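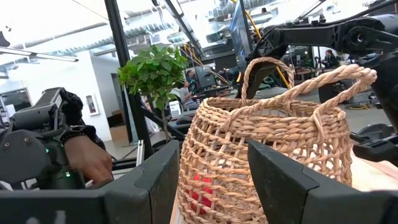
Section 4. Pressure Canning Low-Acid Vegetables with the Prokari Stovetop Canner

Read this section before you buy the vegetables. Most of the trouble people have with pressure canning starts with how much produce they bring home and how long it waits. The leaflet in the Prokari box says beans will keep "several days" before canning, and I don't believe it, at least for beans you would want to eat in January. Pick or buy them the same day if you can. An open-weave wicker basket with two handles is fine for carrying them in, and air does get through the gaps, but it is not storage, and the claim that a basket keeps greens crisp overnight has never held up in my kitchen. Anything that has to wait goes in the refrigerator, unwashed.

The steps below replace the ones on pages 8 and 9 of the factory leaflet. Mounir Hamdy and I wrote them for the canning classes in Cletville after too many people came back with jars that hadn't sealed.

4.1 Before you start

You will need the canner, its rack, the weighted gauge, clean jars with no chips on the rim, new flat lids, screw bands, a jar lifter, and a tested recipe. Tested means it came from a source that gives a time, a pressure, a jar size and an altitude table. A recipe with a nice story and no altitude table is not tested.

1. Take the lid off the canner and look through the vent pipe toward a window. You should see daylight. If you don't, run a pipe cleaner through it.

2. Run a finger around the gasket. Cracks, flat spots or stickiness mean a new gasket. The leaflet says to oil the gasket before every use. Nelly Cuervo has run hers dry for years and so have I. Check the part number on yours, as the older black ones did call for oil.

3. Find out your altitude. Do not guess. People in the hills above Cletville like to say they're "practically at sea level," and they aren't.

4. Set the rack in the bottom. Jars sitting straight on the metal can crack.

Caution: Do not use this canner on a glass cooktop unless the cooktop's own manual allows it. The sticker on the Prokari box says "all stoves." Trust the people who made the stove.

4.2 Filling the jars

5. Wash and trim the vegetables. Keep the jars hot while you work.

6. Pack the jars and cover with boiling water, leaving the headspace your recipe gives. For most vegetables that is 1 inch. It looks like too much empty room. Leave it.

7. Slide a plastic knife or a bubble tool down the inside of each jar to let out trapped air, then check the headspace again and top up if needed.

8. Wipe the rims with a damp paper towel. Set on the lids and turn the bands until they are fingertip tight. Cranking them down does not make a better seal, whatever your grandmother told you. Air has to get out during processing.

Note: Salt is for taste only. It does not preserve anything in a pressure-canned jar, so use it or skip it.

4.3 Processing

9. Put the amount of water your model calls for in the canner (see the plate under the handle), load the jars, and lock the lid.

10. Heat on high with the weight OFF until steam comes out of the vent in a strong, steady stream. Let it vent for a full 10 minutes. A video that has been passed around our Mosquera group says three is plenty with this model. I asked where the number came from and never got an answer.

11. Put the weight on. Start timing only when it begins to rock or jiggle the way the manual describes, and keep the heat steady from then on.

12. If the pressure drops below the target at any point, bring it back up and start the time over from zero. Yes, all of it. Alcides Bermúdez once lost a whole evening this way and the beans came out soft. Soft beans are safe to eat. The other kind may not be.

Caution: Never shorten the time, and never swap in a boiling-water bath for plain vegetables. Boiling water does not get hot enough to kill botulism spores, however long you leave the jars in.

4.4 Cooling and checking

13. Turn off the heat and leave the canner alone until the pressure is fully gone. No cold water over the lid and no nudging the weight to hurry it.

14. Remove the weight, wait 10 minutes, then open the lid with the far side tilted up first so the steam goes away from your face.

15. Lift the jars straight up and set them on a towel, an inch apart, for 12 to 24 hours. Don't retighten the bands.

16. Press the center of each lid. If it moves, the jar did not seal. Refrigerate it and eat it within a few days. The "ping" people listen for is pleasant but it isn't a test.

17. Take off the bands, wash the jars, label them with the contents and the month, and store them somewhere cool and dark.

Note: The Trikport clip-on timer sold alongside the canner is just a timer. It does not read pressure, in spite of the little dial printed on the front.

For dial-gauge models, go to Section 5 before using any of the pressures in your recipe.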